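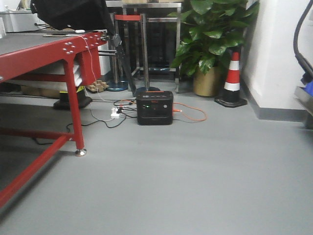
Siebe Dijkstra
Risitcombe · 133 posts

Is a portable power station a sane way to feed a workbench all day? We have one on the floor next to the red bench, with a white power strip beside it, black cables heading off under the bench and an orange cable looping across the floor. A rep from Dillier told us this was "cleaner than wall power" and that we'd have less clutter. I count that as a sales pitch. I see plenty of cable and I step over it every morning.

My second gripe is storage. We're being told to put everything in open bins, and I don't believe open bins keep anything tidy for longer than a month. Talk me out of it or agree with me.

Viewed 2,133 times

Inmaculada Bravo

"Cleaner" means very little for a bench. If you have a wall outlet within reach, use it and keep the power station for when you need to move. If you don't, add up the watts on the labels of whatever you plug in and compare that with the continuous output in the manual, not the big surge number on the box. Those two get mixed up a lot, and sales people don't rush to correct you.

The floor is what I'd fix first. Run the strip up under the bench top and strap it to the crossbar so it's off the ground. Same with the thin white cable hanging down the front, if it has enough slack. The orange one should go along the wall or under a proper cover. Tape is not a cover. It peels at the edges and then you trip on the tape.

On bins I half agree with you. We've used them for years at our place:

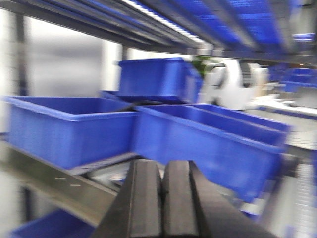
Blue bins on the gray metal shelving

They work if each one holds a single kind of thing and has a label on the front wall. They stop working the day someone starts a "misc" bin — and someone will.

Kołodziej

just get the Burnine cable tray, problem solved

Siebe Dijkstra

Solved for whom? I looked at the tray and it clamps to a square edge, which doesn't help me on the floor. I'll try strapping the strip to the crossbar. Still not sold on the bins.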